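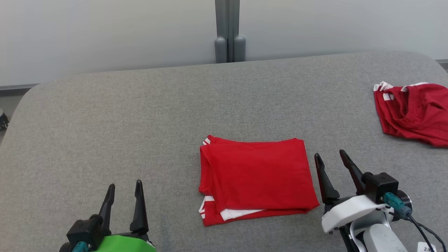
Figure 7. Folded garment on a felt-covered table.

4. Preparing and labelling garments for storage

This section covers the entry of washable clothing into the Jullura stockroom system. It applies to tops, trousers and knitwear. For shoes and bags, see section 5. For hired costumes, see section 6.

4.1 Before you start

You will need:
Label printer, loaded with Flostari fabric-safe labels
Hand scanner, charged
Storage boxes, size B or C
A clean, flat surface

Labels from other makers can be used, but the print width must be set by hand (see 9.2).

4.2 Creating the item record

1. Switch on the printer and wait for the green light to stop flashing.
2. On the main screen, choose Stock, then New item.
3. Enter the garment type, size and main colour. Colour is chosen from a fixed list. Where a garment has trim in a second colour, enter this under Notes.
4. Enter the wash code from the care label. If the care label is missing, enter code 51 (unknown, cool wash only).
5. Press Save. The item number is shown at the top of the screen.

Note: Item numbers are not reused. If a record is deleted, its number stays blocked.

4.3 Folding

1. Close all zips and buttons.
2. Lay the garment face down and smooth it outwards from the middle.
3. Fold both sides in to the width of the box divider. Fold sleeves back on themselves.
4. Fold up from the hem in halves or thirds, depending on length.
5. Turn the garment over.

Knitwear must be folded once only across the body. Do not hang knitwear in the drying bay.

Caution: Do not box damp clothing. Boxes are not vented, and mildew can spread to the whole box.

4.4 Printing and fixing the label

1. With the item record open, press Print.
2. Tear the label downwards against the cutter - pulling it upwards can jam the roll.
3. Tie the label to the care label loop. Do not pin or staple.
4. Scan the label. The screen should show the item number and the word Ready.

If the screen shows Error 17, the label has been read but the record was not saved. Go back to 4.2, step 5.

4.5 Boxing

1. Scan the box, then each garment as it goes in.
2. Place heavier items at the bottom.
3. Press Close box. A box list is printed.
4. Put the box list in the clear pocket on the lid.

A single box record holds up to 100 items, but size B boxes will be full well before this limit.

Caution: Do not switch off the scanner while a box is open. Unsaved scans are lost and the box must be emptied and scanned again.

Section revised 19/06/2018. Checked by S. Cassim and K. Mondal.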